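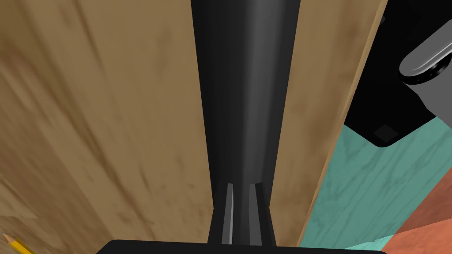 Search this site
Type keyword and press Enter

Inspection checklist for shared charging points in parking garages, with comments from the June round

14 shares 3 comments

This checklist is used by our inspection group for the charging points in the Saxena garage and in the open parking lot at Drirkum. The items are the same for both places. Under each item I put the comments from the last round, so the next inspector can compare. Please keep the comments short and write your initials after them (NM = Nest Mathias, NR = Neelam Rawat, KM = Kerubo Mosoti).

Before you start

[x] Tell the garage office that you are coming. The night guard has no key for the meter room.
[x] Take the test adapter, a flashlight, the insulated gloves and the old list.
[x] Check the date on the test adapter. If the calibration has expired, stop and call Pallavi Semwal.

Comment: The adapter was fine. The flashlight was weak on level 2, please bring spare batteries. NM

Part A – Outside of the charging post

[x] A1. The post stands firm and does not move when you push it by hand.
[x] A2. The housing has no cracks and no open seams.
[ ] A3. The lock of the service door closes completely.
[x] A4. The number of the post can be read from the driver's seat.
[x] A5. The impact bar in front of the post is in place and all bolts are present.

Comment A3: Post 16 at Saxena. The lock turns, but the door stays open a little at the upper side. I closed it with the second screw as a temporary solution. It must be repaired before the autumn rain, because this post stands next to the ramp and water comes down there. NR

Comment A5: The bar at post 23 was hit by a vehicle and is bent toward the post. There is still enough distance for the cable. I marked it "watch", not "fail". KM

Part B – Cable and connector

[x] B1. The cable has no cuts, no flat places and no tape repairs.
[x] B2. The connector goes in without force and locks.
[ ] B3. The cable holder keeps the cable off the ground.
[x] B4. The contacts are clean, with no dark color and no smell of burning.
[x] B5. The release button on the connector comes back by itself.

Comment B3: On the Drirkum lot most drivers leave the cable on the ground, even where the holder is good. At two posts the holder is really broken. I wrote it in the repair book for both. A sign will maybe help, but in my opinion a longer hook is better. NM

Comment B5: One button was slow. I cleaned it with a dry brush and after this it worked five times in a row. Please test again next time. NR

Part C – Electrical safety

Only a person with the electrical certificate may do this part. The others wait outside the marked area.

[x] C1. The residual current device trips with the test button.
[x] C2. It also trips with the test adapter, within the time on the label.
[x] C3. The ground connection is measured and the value is written in the book.
[x] C4. The emergency stop cuts the power of the complete row.
[x] C5. After the reset all posts in the row start again.

Comment C4: Before you press the stop, look if somebody is charging. Last time I interrupted a delivery van and the driver was not happy, with reason. KM

Comment C5: One post needed a second reset. The display showed error 168. In the manual this means "communication lost", so it is not a danger, but please write it down every time it comes. KM

Part D – Parking space and surroundings

[x] D1. The floor marking is visible.
[x] D2. The lamp above the space works.
[ ] D3. The fire extinguisher is in its place and the seal is not broken.
[x] D4. The way to the emergency exit is free.
[x] D5. The wheelchair space has the full width and nothing is stored there.

Comment D3: The extinguisher on the lower level has a good seal, but the inspection tag is missing. I asked the office and they will look for the papers. Until then the item stays open. NR

Comment D4: Free at the time of the visit. There were shopping carts near the door, we moved them back. NM

Part E – Payment and information

[x] E1. The card reader accepts the test card.
[x] E2. The price is shown before the charging starts.
[x] E3. The phone number for problems is correct. Call it.
[ ] E4. The instructions are readable and in the current version.

Comment E4: The sticker on the posts at Drirkum is still the old version, with the app that was closed last winter. New stickers are ordered from Flaltosska. NM

Open points after this round

A3, post 16, lock of service door – Neelam Rawat
B3, two cable holders, Drirkum – Nest Mathias
D3, missing tag – garage office
E4, stickers – waiting for delivery

Send the signed copy to Amerley Acheampong and keep one in the folder in the meter room.

3 comments 14 shares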